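4.2 Drawers as holding places

We turn now to the part of the study that surprised us most and, we will admit, delighted us. When we asked people to clear a desk, they rarely began by throwing anything out. They began by opening a drawer. Of the 1,208 clearing moves we logged across 21 desks, the largest share ended in a drawer, and the things that went in were very often cables, chargers and small pieces of equipment that had no other home.

Cables are wonderful objects to study in this respect. They are too useful to discard and too shapeless to stack, and they come attached to things that get replaced long before the cable wears out. Sjögren calls them "stayers" in her household diaries, and the word fits our office data just as well. Several people could tell us which device a given cord had come with, even when that device had left the building years earlier. Others kept a whole bundle together on the theory that pulling it apart would take longer than living with it.

The depth of the drawer matters a great deal. A shallow drawer shows everything at a glance, so a tangle in it is met again each time someone wants a pen or a stapler. In deep drawers the same tangle sinks and gets covered. We had expected people to prefer the deep kind. They told us the opposite, and some of them told us at length!

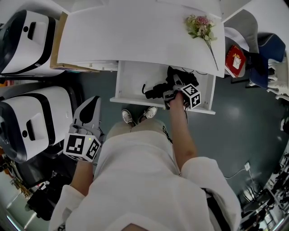
Figure 3. A shallow white drawer open under a white desk, with a black bundle of cables and equipment inside. A small bouquet lies on the desktop.

Desktops followed a different rule. Once a surface had been cleared, what came back first was seldom work material. It was a card, a plant, a few flowers, something a person liked looking at. Björklund, who coded the interviews, marked these as "returns" and found that people spoke of them with more warmth than any other item on the desk. One participant at the Wekard office described finishing her drawers in March and then spending the rest of the afternoon deciding what deserved to sit on top.

The two rules seem to work together. The drawer takes in what cannot be decided yet, and the surface is free for what has been chosen. This would explain why the 13 participants who had only one drawer reported more trouble keeping the desktop clear than those with a full set — they had less room for indecision. We find this a lovely result, though a modest one, and it rests on self-report. Section 4.3 takes up boxes, which people treated as drawers in some rooms and as furniture in others.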